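毛巾叠法备忘：关于毛圈、缎边和柜子深度

去年搬进现在的住处以后,浴室柜一直用得不顺手。柜子内深比以前那个浅,原来的叠法放进去,门关不严,毛巾正面的折边会蹭到门板内侧,时间一长把毛圈刮出线头。四月份趁着换一批毛巾,把叠法重新做了一遍,过程记在这里,以后再换尺寸可以照着改。

先说材料。

毛圈布由三组纱线构成:地经、毛经和纬纱。地经和纬纱织成底布,毛经张力较松,在打纬的时候被推出来形成毛圈。常见的是三纬毛巾,即每织三根纬纱推出一排毛圈。毛圈的高度由送经量决定,毛圈越高,吸水越多,干得越慢,也越容易被勾出来。叠毛巾的时候,毛圈高度直接决定厚度,厚度又决定能叠几层,所以毛圈高度是第一个要看的参数。

第二个是边。毛巾的边分两种,长度方向的两侧是布边,织的时候自然形成,宽度方向的两头是裁断以后缝的折边。靠近两头往往还有一段没有毛圈的平织带,有的叫缎档,有的叫断档。这一段比毛圈区薄得多,缩水率也和毛圈区不同。洗过几次以后,平织带通常会收得更紧,把毛圈区的两头拉成轻微的喇叭形,或者反过来,平织带本身起波浪。新毛巾摊开是标准的长方形,洗过以后多半不是。叠法里很多“对不齐”的问题,来源在这里,和手法关系不大。

第三个是标签。标签一般缝在某条边里,硬度比毛圈布高,叠在里层会顶出一个小包,叠在外层会翘出来。我的做法是固定让标签落在最里面一折的平面上,离折线留出一点距离。

这次换的毛巾是 Besby 的,单条洗前量过重量和尺寸,克重算下来比旧的高一些,毛圈也更密。旧的那批是 Steseck,毛圈短,底布硬,叠起来很像叠布,折线压一下就能站住。Besby 这批不行,毛圈有弹性,压下去会弹回来,折线是一个圆弧,没有棱。按旧的叠法叠好摞起来,放一夜,第二天早上最上面一条会自己松开一角。

洗前处理写一下。新毛巾第一遍单独洗,水温按标签上限,不加柔顺剂。柔顺剂会在纤维表面留一层膜,手感滑,吸水下降,层与层之间的摩擦也下降,叠好的毛巾更容易滑散。这一点在摞高的时候很明显。第二遍正常洗。脱水以后每条抓住短边抖几下,把压倒的毛圈抖起来再晾。烘干的话不要烘到完全干透,留一点潮气取出来摊平,否则平织带的波浪会定型,之后很难拉平。

接下来是台面。

以前在床上叠,床垫软,毛巾边拉不直,手按下去整块面都在下沉,量出来的宽度前后不一致。后来换到餐桌上,餐桌是光面的,毛圈布在上面滑,按住一头拉另一头,按住的那头跟着走。试下来最合适的是带绒面或者毡面的桌子,表面有摩擦,毛圈能咬住,一只手按住一个角,另一只手去拉对角,布不会整体移动。家里没有毡面桌的,在光面桌上铺一条洗过的厚棉布也可以,但棉布自己要压住四角。

台面颜色也有一点影响。浅色毛巾放在浅色台面上,边在哪里看不清楚,尤其平织带是淡色的时候。深色台面上找边和找角都快。这属于小事,不过一次叠十几条的时候差别会累积。

动作顺序。从晾衣架上收下来的毛巾是团着的,第一件事是找角。我试过两种找法:一种是先找布边,顺着布边滑到角;一种是直接抓最高的那个点提起来,看布往哪边垂。第二种快,但提起来的点不一定是角,经常是边的中段或者面上鼓起来的一块。判断的依据是看有没有平织带从提起点附近往下走,再看标签。提着一个角把布放回台面的时候,它通常会折成一个歪的三角,几层叠在一起,正面反面混着。这时不要急着拉平,先找第二个角。

第二个角最好是同一条短边上的那个。顺着平织带走就能找到,手感差别很大,毛圈区是蓬的,平织带是扁的,闭着眼也能摸出来。找到以后两只手各捏一个角,往上提,整条毛巾自己垂直,抖一下,再从远端往近端放下去,放的过程中让底边先着台面,手最后放。这样放下去的毛巾只有一到两道大的皱,用手掌从中间往两边推开就行。手掌要平,用手指推会把毛圈推出方向来,看上去一道深一道浅。

如果顺着布边走,找到的是长边上的另一个角,提起来会太长,拖在台面上,又会折回去。区分的办法还是平织带:短边上的平织带和边平行,长边上只能看到平织带的端头。 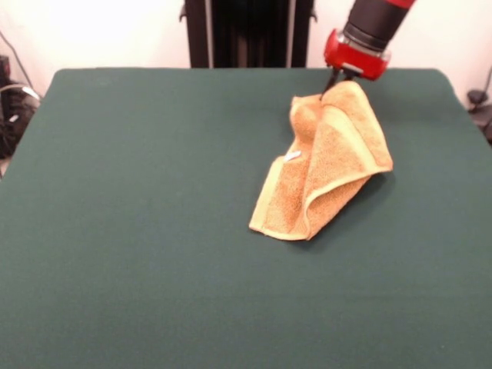 提起一角的橙黄色毛巾,淡黄色平织边沿左下边缘平贴台面,左侧可见白色小标签。

摊平之后是叠法本身。我比较了两种。

第一种是三折加对折。长边方向折成三等份,然后短边方向对折,再对折一次。优点是正面只露一道圆边,摞起来整齐。缺点是厚度集中,毛圈密的毛巾折到最后一步会往外弹。三等份的分法不要靠眼睛估,先把一侧折到总宽的三分之二处,再把另一侧盖上来,盖上来的边应该正好到第一道折线。如果差了,调第一侧,不要调第二侧,因为调第二侧会把已经压住的那层带歪。

第二种是对折加三折。先沿长边方向对折,然后短边方向折三折。厚度分布比较均匀,成品比第一种宽,也更扁。缺点是侧面能看到层数,开口的一侧需要朝里放。Zarncombe 那种开放式的层架上不太好看,关门的柜子无所谓。

按我的柜子算,第二种合适。第一种叠完以后深度方向多出一截,就是前面说的蹭门板的那一截。

平织带放在哪里也要定下来。如果第一折的折线正好压在平织带上,这道折线会比别处薄,整条叠完以后一头高一头低。摞到第六条,高低差就看得出来,再往上会倾斜。解决办法是相邻两条调转方向,一条薄头朝左,下一条薄头朝右。调转以后总高度没有变,但顶面是平的。也可以在第一折的时候故意错开,让平织带落在折线内侧,代价是边对不齐,大概率要露出一条里层的边。我选调转方向。

旧毛巾缩得不均匀的,对折以后两条边会差一点。以前我会把差的部分塞进去,后来不塞了。塞进去的那一点在里层形成一个楔形,后面每折一次都放大。正确的做法是让差量留在外侧开口边,开口边朝柜子里面。

压实用手掌根部,从折线往开口方向推,一次就够。来回压会把毛圈压倒,拿出来用的时候手感发硬,要洗一遍才恢复。有人建议叠完用书压一晚,我试过,弹回来的量确实少了,但毛圈的倒伏也很明显,吸水要慢一拍,不推荐。

柜子那边做了两处改动。层板换成了可调高度的,Fankhauser 的侧装层板托,孔距够密,装的时候注意左右两边数同一个孔位,从下往上数,从上往下数容易因为顶板厚度看错。另外在层板前沿贴了一条窄的防滑条,防滑条贴在距前沿稍靠里的位置,毛巾的第一道圆边刚好压在上面。之前抽中间一条的时候上面几条会跟着往前走,现在基本不动。

防滑条的胶要等层板擦干净、干透再贴。浴室里湿度高,贴完先开着门放一天。我第一次贴完当晚就放了毛巾,边角翘了一段,揭下来重贴的。

关于摞多高。密毛圈的毛巾底下几条会被压扁,长期压着拿出来毛圈一侧高一侧低。我现在一摞六条,旧的 Steseck 硬一些,可以多放,也统一按六条放了,免得记两套。新洗好的放最下面,从上面取,这样每条轮到的次数接近。放最下面要把整摞抬起来,稍微麻烦一点,抬的时候两只手从两侧托底,不要从前面抽。

小方巾和擦手巾没有按这套来。小方巾对折两次就行,尺寸小,误差看不出来。擦手巾挂着用,备用的卷起来立在篮子里,卷的时候从有标签的一头开始卷,标签卷在芯里。浴巾太大,台面放不下整条,先对折一次再上台面,后面步骤一样,但第一折的对齐要提在手里完成,两个角叠在一起捏住,另一只手顺着边往下捋,捋到底再放。

勾出来的线头不要扯。用小剪刀贴着毛圈面剪掉,毛圈布的底布是独立的,剪掉一个毛圈不会散。扯的话会把同一根毛经上相邻的一排毛圈一起抽平,留下一条秃的细线,洗也洗不回来。老柜子里那几条被门板刮过的,就是我当时顺手扯了,现在降级去擦地了。

Shewit Woldemariam 在上一篇下面留言问过亚麻毛巾和华夫格毛巾能不能照搬。华夫格可以,格子结构受压会变形但弹性比毛圈小,折线更好压,三等份也好找,格子本身就是刻度。缩水比毛圈布厉害,尺寸要以洗过以后的为准。亚麻的我手上只有茶巾,没有浴巾尺寸的,茶巾叠起来和叠餐巾没有区别,不能拿来推大尺寸,等买到再试。

还有一个没解决的问题。冬天室内干,毛巾完全干透以后毛圈带静电,两条之间会吸在一起,拿一条带出来半条。我试过在收之前用喷壶喷一点水雾,有效,但喷多了叠进柜子里会有闷味。量很难控制。目前的做法是冬天收得早一点,还留一点潮气的时候摊平,叠好之后不马上进柜,在台面上摞着放到晚上。如果有更稳定的办法,欢迎留言。

下次打算量一下层板间距和毛巾压缩量的关系,至少把洗过五遍以后的厚度记下来,和新毛巾的比一比。旧的那批没有留记录,只能从 Besby 这批开始。

2025年7月18日
分类:收纳 / 织物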